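The long tail of a helicopter contract

Buying a fleet of military transport helicopters takes years. Paying for one takes decades, and the second sum is usually the larger. The agreement signed by the Rukton defence ministry for its new medium-lift fleet has drawn attention mostly for its purchase price. The support terms, which run to 305 pages and were released in part in May, deserve a closer reading.

The aircraft is the Eren, a twin-engined type built by Zultivon at its Clistholm works. The ministry has ordered 64 of them to replace three older types, each with its own spares, tools and training. Moving to a single type should cut the cost of holding stock. How much it cuts depends on who owns that stock, who decides its level, and who pays when a part is missing. All three questions were reopened during the talks and none was settled in the way the first draft proposed. 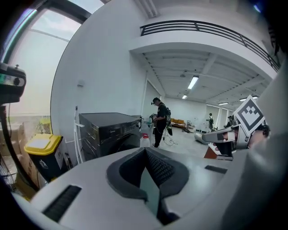

Defence Procurement Desk

Under the first draft, the ministry would have bought its spares outright, as it does for the older fleet. The builder would have published a list, the ministry would have placed orders against it, and parts would have sat in government stores until needed. The method is simple to audit. It also ties up money in items that may never be fitted, and it leaves the buyer with the loss when a part is redesigned and the old version can no longer be used.

The signed version uses a pooled arrangement. Zultivon keeps ownership of most repairable parts until they are installed. The ministry pays a fixed yearly charge plus a rate for each hour flown. When a gearbox or pump is removed, it goes back into the pool, and a serviceable one comes out. The ministry still buys tyres, filters, seals and other consumables in the usual way.

Hourly rates have an obvious attraction for a finance department. They turn an uneven stream of bills into something close to a straight line. The weakness lies in the minimum. The agreement sets a floor of 200 flying hours per aircraft per year, and the ministry pays for those hours whether they are flown or not. In a year when crews are short or the weather is poor, the real cost per hour rises. A squadron that flies well under the floor could find itself paying more than it did under the old method.

Zultivon's reasons for wanting a floor are easy to follow. Its own costs do not fall in step with flying. Test benches have to be kept in calibration, skilled fitters have to be paid, and forgings have to be ordered long before anyone knows how many will be used. Without a floor, the firm would have priced the risk into the hourly rate. The ministry's negotiators appear to have judged the floor the cheaper of the two, though the working behind that judgement has been removed from the released text.

How availability is measured

Payment is also linked to availability. The target is that 98 per cent of requests for a pooled part be met within the agreed time. Falling below it triggers a deduction from the fixed charge, on a sliding scale with a cap.

The wording of the measure matters more than the number. A request counts as met when the part leaves the Clistholm store. Time in transit is excluded. For a base close to the works this makes little difference. For a detachment overseas, an aircraft may be grounded for a week while the figures show full compliance. An earlier draft measured to the point of receipt, and the change was made late.

There is a second gap. Requests are weighted equally. A cabin light fitting and a main rotor blade each count as one request, so a supplier could meet the target comfortably while falling short on the few items that stop an aircraft flying.

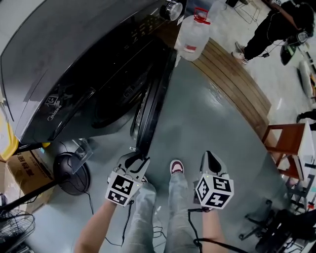
Both points could be dealt with by a short amendment. Weighting requests by their effect on flight is common in civil leasing, where the operator loses revenue for each hour on the ground and tends to insist on it. Military buyers have been slower to ask. Their losses do not appear on an invoice, and the officers who feel them most directly are seldom in the room when terms are set.

The agreement does include a review at the end of the fifth year. Either side may propose changes to the measure then, but the other is not bound to accept. If no change is agreed, the existing terms carry on to the tenth year. The cap on deductions is not open to review at all.

Data and the right to leave

Any support contract of this length raises the matter of technical data. To maintain an aircraft without its builder, an operator needs drawings, repair limits, test procedures and the software used to load and check the avionics. The ministry has bought a licence to use this material for its own fleet. It has not bought the right to pass it to another contractor.

In practice, this narrows the choice at the tenth year. The ministry may renew with Zultivon, or it may take the work in-house using its own staff. Opening the work to competition would need a further licence, at a price to be agreed at the time. The released pages give no formula for that price. A buyer already flying the aircraft, with no other type to fall back on, will not be in a strong position to bargain.

An option to buy the wider rights was included in the original tender documents. It was dropped after the initial bids, when the ministry was trying to bring the total under its spending limit. Savings of this kind are recorded in the year they are made. The cost arises much later and falls to a different budget.

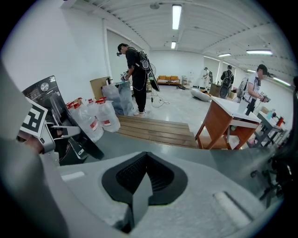
What happens before delivery

The first aircraft has not yet been handed over, and some matters remain open. Initial stock levels for the pool have to be fixed from predicted failure rates, there being no service record to draw on. Predictions for a new type tend to be optimistic. The agreement allows levels to be reset after two years of flying, with the cost of any increase shared equally.

Training is covered by a separate contract, and the dates do not fully line up. Ground crews are due to begin their courses four months before the first delivery, while the maintenance trainer on which they are meant to learn is due only two months before it. The ministry intends to use a production aircraft at Clistholm in the meantime. Zultivon has agreed to this, subject to the aircraft being free.

The unreleased schedules include the yearly charge, the hourly rate and the method for adjusting both to inflation. The ministry has said that the adjustment method will be published once the first payment has been made.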